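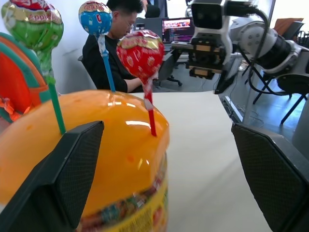 Ticket: Stock counts wrong after shelf label sync
Product: Zevier inventory app
Site: Hinberg store
Status: Resolved
Opened by: Jacobus Van Wyk

Problem as reported

Since the update in January the app shows the wrong stock for candy and snacks. Single items sold at the counter come off the count as if a full jar had been sold. Yesterday the count for one lollipop line went from 91 to minus 409 after one sale. The printed shelf labels are correct. The register total is correct too, so customers are paying the right price.

Tuesday, 9:40 am
Asked the store for the item export and the sync log. Both received. The log shows error 57 on every nightly run.

Tuesday, 11:15 am
Error 57 is a unit mismatch. The item file from the supplier, Majali, has a pack size column and a sell unit column. After the update the app reads pack size into both. For this line the pack size is 500, so one sale takes off 500.

Tuesday, 1:30 pm
Restarted the sync service. No change. Cleared the item cache on the back office PC and ran the sync by hand. Same error. Put the cache back from the backup.

Tuesday, 2:50 pm
Opened the import profile. Column 7 was mapped to "Pack size" and should be "Sell unit". Changed it, saved, ran the import on one test item. Count dropped by one after a test sale. Voided the sale.
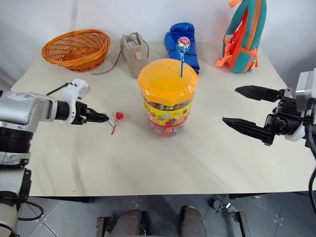

Question from store: Do we need to recount everything in the candy section?
Reply: Only the lines that were sold since the update need a recount. Run the Negative and Changed report, count those items by hand and enter the new numbers under Adjust Stock. Use reason code "System correction" so the difference doesn't show up as shrink.

Wednesday, 8:20 am
Nightly sync finished with no errors. The store entered the recounted numbers before opening. Mapping fix also sent to Prorelance, who host the import profiles, so the next update doesn't overwrite it.

Ticket closed. Reopen if error 57 comes back.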